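4.2 Hanging practice and the viewing wall

The second part of the study concerns the surfaces on which the Grakine group's works were shown, and the extent to which the group controlled them. Earlier writing on the group has concentrated on the paintings themselves, above all on the reduction of landscape to bands of flat colour. Much less has been said about walls. The Callen papers, which contain 362 letters and 2,822 loose sheets, show that hanging was discussed at length and that the members did not agree on it.

Two positions can be separated. The first, set out in the Troncoso statement, held that a painting should be placed on a plain white ground with no frame, at a fixed height from the floor. The second held that the wall was part of the work's setting and could carry its own colour and texture. Supporters of the second position preferred exposed masonry and thin dark frames, and they argued that a long, low format gained from a surface with a strong horizontal course. Figure 3 relates to this second position.
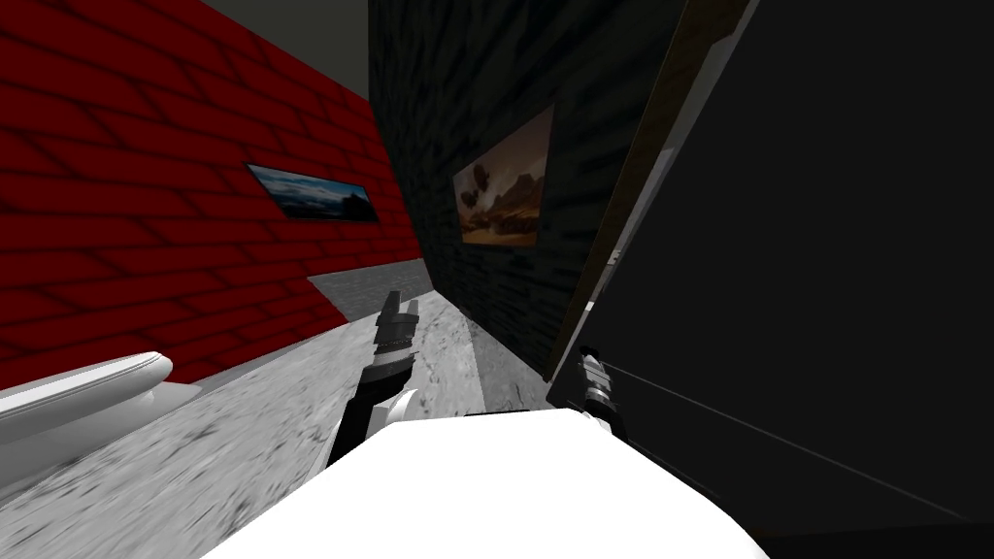 Figure 3. Framed landscapes on red and dark brick walls, computer rendering.

The letters allow the dispute to be dated only in part. The Troncoso statement was printed in June in an edition of 500 copies, of which few can now be traced. The replies to it are undated, but their paper stock matches that of the later sheets in the archive. We therefore treat them as a single response, written over a short period, and do not attempt to put them in order.

For the purposes of coding, each reference to hanging in the papers was assigned to one of four classes: height, spacing, frame and ground. A reference could belong to more than one class. In total 1,205 references were coded. Height was the most frequent class and ground the least frequent, but the references to ground were longer and more often included a sketch. Where a sketch and the written text disagreed, the text was followed, as the sketches are seldom to scale.

The spacing class needs a separate note. Several writers give the gap between works as a multiple of the width of the narrower painting, and others give it in paces. The two measures can't be converted with any confidence. Paces were kept as a distinct sub-class and left out of the comparison in Section 4.3. 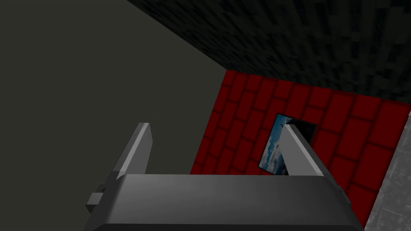 Frame references were the simplest to code. The writers distinguish between a bare edge, a strip of painted wood and a bought moulding, and they use these terms consistently. Bought mouldings are mentioned almost always with disapproval. The one exception is a bill from Plavovwood for a set of narrow black mouldings, with a pencilled note asking for a second set at the same price. The note is unsigned. It has been read as evidence that the group had given up the unframed hang altogether, but a single bill can't support that reading, and the remaining accounts contain no comparable order.

It follows that the white, frameless hang usually linked with the group was one practice among several. The stated rule and the recorded practice are treated separately in the rest of this paper. Section 4.3 compares the coded references with the surviving floor plans.

Comments (3)

Reader 1, Fri 2 February
Were the floor plans coded by the same people who coded the letters? Section 4.3 doesn't say either.

Reader 2
The painted strip and the bought moulding are hard to tell apart in a written source. I would like to see the coding guide for the frame class.

Reader 3
Useful section. I think leaving out the paces loses a good deal, as the rooms were small and a pace could be checked against the plans.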